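Photo import skips files after I rename the folder on the card

Posted in Photo Software > Importing and Transferring

chiharu_katayama

I use Poltby to pull pictures off my camera cards and sort them into folders by month. It worked fine until I renamed the folder on the card itself. I did that on my computer because I was tired of the one the camera makes and wanted to call it December. The camera still takes pictures and shows them on its screen.

Now when I put the card in, Poltby says there are 39 new items. There are far more than that on the card. If I open the card in the file browser I can see all of them, and they open normally one at a time. I tried "Check for new items" and it gives the same number. I also tried a different card reader and a different port.

What I want is for Poltby to see everything on the card without importing duplicates of what I already have. The library is on an external drive if that matters. I have not formatted the card and don't plan to until this is sorted out.

ledham_user

Just drag them over in the file browser. I gave up on the import window two versions ago and never went back.

Haberkorn

Dragging will get the files onto the drive, but Poltby won't know about them until you add them to the library, and then you have to deal with the duplicates by hand. I'd fix the folder name first.

Poltby only looks in folders that follow the camera naming pattern, three digits and then five letters or numbers. When you renamed yours, the camera couldn't find it and made a new one for the next shots. The 39 items are most likely the pictures you took after the rename. The older ones are in December, and the importer skips that folder completely.

Copy the whole card to your computer before you change anything. Then do this:

1. Open the card and look inside DCIM. You should see December and one folder with a normal camera name.

2. Rename December back to what it was. If you don't remember, use the same five characters as the other folder and a number that isn't taken. Don't merge the two folders, or you may end up with two files that have the same name.

3. Eject the card properly, wait for the message, and put it back in. Poltby reads the folder list only when the card is mounted, so pressing "Check for new items" won't pick up the change.

4. In the import window, turn on "Skip items already in library" and set it to compare by file name and capture time. The default compares by name only. Cameras start the numbering over, so a new picture can be skipped for having the same name as an old one.
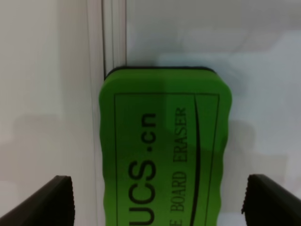 5. Import in batches if the card is very full. Mine gets slow above 2000 items, and the progress bar sits at 80 percent for a long time while it builds previews. Let it finish.

If you want a folder called December, set it on the library side under Destination > Folder name. The names on the card should stay as the camera made them.

chiharu_katayama

Thanks, that was it. There were 2 folders in DCIM and the second one had exactly 39 files in it. I renamed the first one back and everything showed up. I had to change the compare setting too, it was on name only.

tiltirby_fan

Tiltirby reads any folder on the card no matter what it's called, so you could switch to that. It doesn't do month folders though, you have to make those yourself. Also I don't think it can open a Poltby library, so you would be starting over with the albums.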